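4.3 Comparing two grippers on the same arm

Use this section after the arm is mounted and the controller starts without a fault. You will run the same task with two grippers, the Gollel two-finger and the Mạc soft-finger, and write down the results on the Plovavano log sheet. Please do not change anything in the workspace between the two runs except the gripper.

Before you start

1. Set the controller to Manual and bring the arm to the Park position.
2. Check that the camera bracket is tight. Do not move the camera after this step.
3. Open the Rirkorlow panel, choose Tools, then Gripper, and select the profile of the first gripper.
4. Load job 3646. It has 8 pick positions and uses low speed for all of them.

CAUTION: Keep hands out of the work area when the status light is green. The arm can start without a sound.

First run

5. Press Zero. The fingers close fully and open again. If they stop halfway, go back to step 3 - most often the wrong profile is selected.
6. Set the grip force to 46 percent. The soft fingers may need more later, but both grippers must begin with the same value.
7. Put the test object on the first pick position and press Run.
8. After each pick, mark Held, Slipped or Missed. If you are not sure between Held and Slipped, mark Slipped.
9. When the last pick is finished, save the log and return the arm to Park.

Note: Fabric objects such as bags change their form after every grasp. Set them upright again before the next pick and turn the handle to the same side.

Changing the gripper

10. Switch off the tool power and wait 2000 ms after the light goes out.
11. Loosen the collar, pull the gripper straight down, and put the second one in with the notch to the front.
12. Tighten the collar by hand only. A wrench can damage the thread.
13. Switch on the tool power, select the new profile and repeat steps 5 to 9.

CAUTION: The Mạc gripper is longer. Check the clearance at low height before you press Run, or the fingertips can touch the table.

Checking the camera view

14. Open the fixed camera page and let the arm pass one time over the work area at low speed. Save one still from this pass for each gripper.
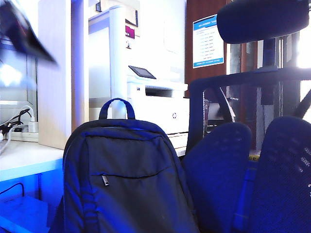

Can I use a different grip force for each gripper?

After both first runs are saved, you can. Change the force in small steps, save every run under a new name, and keep the original pair for the comparison.

15. Send both logs with the stills to Huệ Trịnh. Questions about the collar or the cable go to Ikechukwu Oyewole.

Note: Profiles made before May use the old finger length. Delete them and make new ones from the panel.

Section last changed 2020-11-27. Continue with 4.4, Changing the fingertips.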